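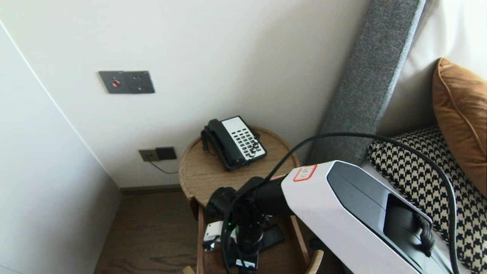
About Pramach Guest Rooms

Welcome, and thank you for wanting to know a little more about us before you book! Pramach started with one spare apartment on Zavatitz Street and a good deal of borrowed furniture, and it has grown, slowly and with plenty of second thoughts along the way, into 296 furnished rooms in 4 buildings. People stay with us for a weekend, for a month, or for as long as their work keeps them in town, and we try to set up every room so that any of them could put down a bag and feel settled by suppertime.

We care a great deal about the small things within reach of where you sit. A side table should have enough top for a telephone and a cup of tea, with somewhere underneath for the odds and ends that come out of your pockets. We like a round table best, after years of bruised shins on the square kind. We like real pillows too, in colors that don't all match, and a seat you can sink into with a book when it's raining (and it does rain here, we won't pretend otherwise).

Yes, we still put in desk telephones. Guests smile at them, and then they use them, usually to ask the front desk for another blanket or to find out how late breakfast runs. Pick up the handset any time of day or night and one of us will answer. If you would like a quieter stay, tell us when you check in and we'll hold your calls.

Then there are the remotes, which have a whole shelf to themselves in our Pennington building.

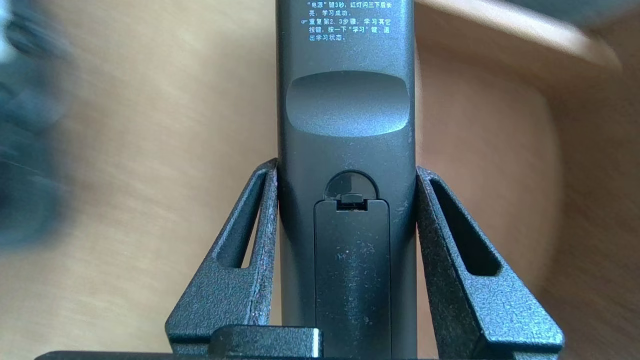
We're fond of the learning kind, the sort that can pick up the keys from another remote, and it saves our guests from having to juggle several of them just to watch a movie. Some of ours have their instructions printed in Chinese on the back, so the front desk keeps a translation in English and will gladly walk you through it over the phone. Fresh batteries are free, of course. Just ask.

Housekeeping looks after the rest. Between stays, every room gets its floor swept and mopped, its drawers emptied and wiped, its pillows plumped and its telephone tested with a call to the desk. Anything left behind goes to our lost and found at the Votau building, where we'll keep it until we hear from you. Chargers are the usual thing, and there is a very full box of them.

Last year we welcomed 1,672 guests, and around 670 of them had stayed with us before. We would love to have you too. Call or write to the front desk, tell us what you need, and we'll find a room that suits you.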